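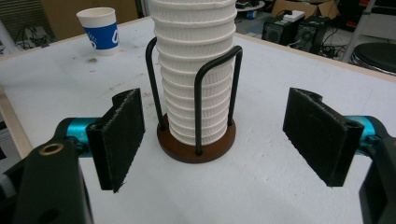 3.2 Where the cups live

I started out thinking this section would be all about the coffee. Then I read back through my notes from the Halholm break room, and page after page was about cups! Who restocks them, who takes two, who carries the whole stack off to a meeting and forgets to bring it back.

Figure 2. Paper cup dispenser with a round wooden base and black wire loops, stacked with white ribbed cups.

A holder like the one in Figure 2 is open at the sides, so people can see from across the room how the supply is doing. Aino Karppinen, who works two doors down, told me she checks the stack before she gets up from her desk (her door is usually open). In the Tindall kitchen the cups stayed in their plastic sleeve inside a cupboard, and I kept writing down the same little moment: a visitor opens one door, then another, then asks somebody. I logged 23 of those in March, and I'm sure I missed a few while I was getting my own lunch.

The sleeve had its fans, though. Lenni Lappalainen likes his cups behind a door, away from dust, and he said so more than once. When we tried an open holder at Tindall he moved it back into the cupboard twice, and I let it stay there the second time.

Refilling was messier than I expected. Most people dropped new cups on top of the old ones, which meant the bottom of the stack could sit for weeks. Impi Pitkänen was the only person I saw lift the old cups out first and put them back on top. I come back to her routine in Section 4, along with the mugs.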